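Hurkelau kitchenware reuse shop to stay open through summer

The kitchenware reuse shop in Hurkelau will keep its doors open until the end of August after the town agreed to extend the lease on the old Khurana building by two months.

The shop takes in plates, bowls, pans and cutlery that people no longer want and sells them at low prices. It has passed on 4000 pieces so far, according to manager Neelam Upadhyay. In April alone, 126 households dropped off boxes.

"Most of it is good, solid everyday stuff," Upadhyay said. "Students buy it, and so do families who have just moved here."

Rent for the extra months comes to 745 dollars, paid by the Bisuvik housing association. Dinesh Srivastava, who speaks for the association, said tenants had asked for the shop to stay – many of them furnished their first kitchen there.

Donations are accepted at the side door from 9 a.m. to noon. Items should be clean and free of chips. The shop does not take glass lids, nonstick pans with worn coating or electrical appliances.
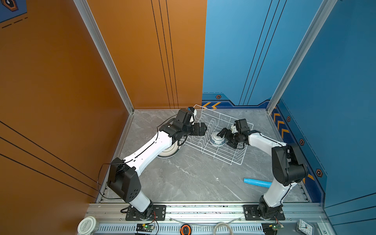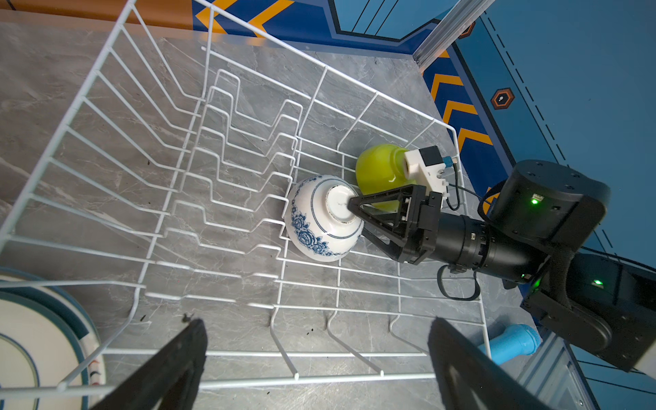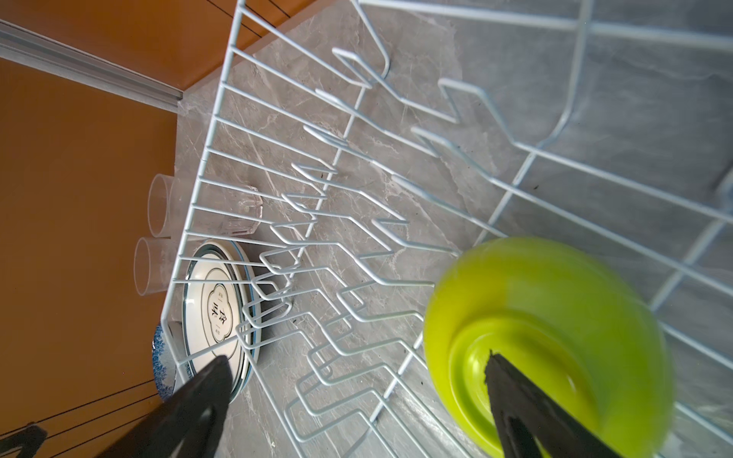
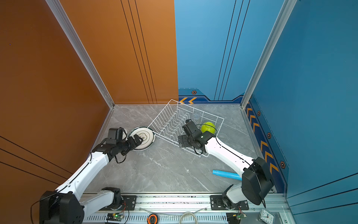 What happens after August has not been settled. The building is due for roof repairs in the fall, and Upadhyay said she has looked at a smaller space on Hilutus Street – cheaper, but with no room for storage. Firouzeh Naseri of the town property office said a decision on the lease would follow once the repair schedule is known.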